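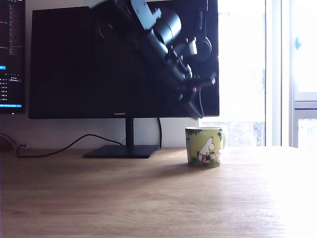

Terkusero Student Robotics – Progress Report to the Oshima Fund
Reporting period: October through February
Grant: tabletop manipulation, undergraduate group

Summary

The project is on schedule if you read the schedule generously. We proposed that a team of students would train a small arm to pick up an everyday object and set it down where it was told. The arm is built, the recording software runs, and we have 186 usable demonstrations. What we don't have yet is an arm that does the job without a student steering it, and the second half of the grant was always meant for that.

Team

We began with nine students and now have five. Two graduated, one got a paying job, and one discovered a deep interest in marine biology the week we started calibration. The remaining five are reliable and have keys.

Hardware

The joint motors came from Doltier in two shipments, the second of which contained the screws for the first. Assembly took most of October. We replaced one wrist motor in November after a software limit was entered in degrees and read in radians. The limit is now labeled in the code, in capitals, with a remark we will remove before publishing.

The gripper is on its fourth design. The first three had blunt fingertips that were fine on foam blocks and hopeless on anything with a rim. The current fingers come to a point, and the software can bring them nearly together without the motor complaining.

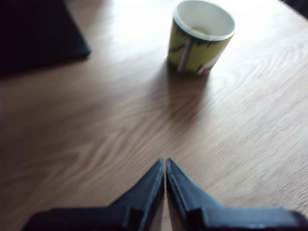

Gripper fingers nearly closed, with the cup farther up the table.

The proposal said "a standard test object." After some debate the standard test object is a Moomin mug. It has a handle, a clear rim and a printed pattern that gives the vision model something to hold on to. The budget line for test objects remains unspent, and we would like to move it to cables.

Data collection

A demonstration counts as usable if the arm reaches the mug, grips it, moves it and lets go, with all the logs intact. Early on we lost an entire afternoon of recordings to a full disk. Pandoseo, the logging tool we adopted in December, now refuses to start when space is low. It also refuses to start for several other reasons, but we are learning them.

Daylight has been the larger problem. The desk is beside a window, and by 2 p.m. the far end of the wood can go nearly white. A model trained only on morning sessions treats the afternoon as a different planet. We now split sessions between morning and afternoon and record the time with each run. A blind was suggested. The students voted against it on the grounds that they would like to see outside.

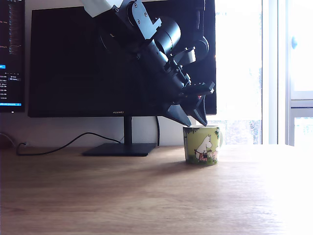
Grasping by the rim is the approach we have settled on for the next round. Going for the handle looks better in a demo, but it requires the wrist to turn in a way that our wrist does only when it feels like it. With the rim, the student steering has to get the height right and not much else, and new team members pick it up in one session.

Next period

We plan to train the first full policy in March and test it on the same desk before we try another one. We will then add a second object, to be chosen with less debate. The written guide for incoming students is half done – the half about safety, fortunately.

Request

We ask the Fund to approve moving the test object line to cables and connectors, and to extend the reporting deadline by four weeks so that it no longer lands on finals. No additional money is requested, which we hope will be remembered fondly.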